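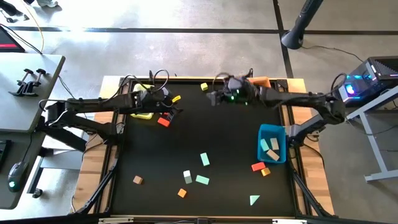 Trornel Two-Arm Table Kit: one semester with our robotics club

Posted 3/24/25

I coach an after-school robotics club for high schoolers, and for years we built little rolling robots every fall and took them apart every spring. They were fun, and I still have a soft spot for them, but by the second year the older kids could put one together half asleep. So when Niamh Hennessy, who teaches physics down the hall and knows far more about grants than I do, found us money for something bigger, we went for the Trornel kit with the two arms and the black tabletop. I've been meaning to write this up ever since!

Setup took us 4 afternoons. The arms clamp to the wooden frame on the left and right, and that part is lovely, very solid. The cables were another story. The booklet shows them from one angle only, and we had the right arm wired wrong for a whole afternoon before a ninth grader spotted it (she was very gracious about it – more than I would have been at her age).

Our spring project is sorting. The students scatter the blocks over the black surface, and the arms have to pick them up and drop them in the blue bin or the yellow tray, depending on whose program is running. It sounds simple and it is not. The cubes were easy by the second week. The flat triangle has humbled every single team, and I have heard some very creative theories about it.

What I like best is that two teams can work at once, one per arm, and they have to talk to each other. The middle of the table belongs to both of them, so they argue, draw little maps on scrap paper, and come back with a plan. I couldn't have written a better lesson myself.

Now for the grumbles. It cost us $900 with the school discount, and that did not include a computer. The manual is 156 pages long and has no index, so ours is full of sticky notes. The grippers are a bit fussy too, and if a block is lying at a slant you need to turn the wrist just so. Trornel's support line was kind to us both times I called, though I did sit on hold long enough to eat a sandwich.

They say it suits groups of up to 8. I'd keep it smaller if you can, or do what we do and have half the kids writing code while the others are at the table.

Would I buy it again? Yes, gladly, with a second bag of blocks and a roll of good tape for the floor. If you run a club and want to compare notes, leave a comment and I'll write back, usually on the weekend.

– Arturo Longo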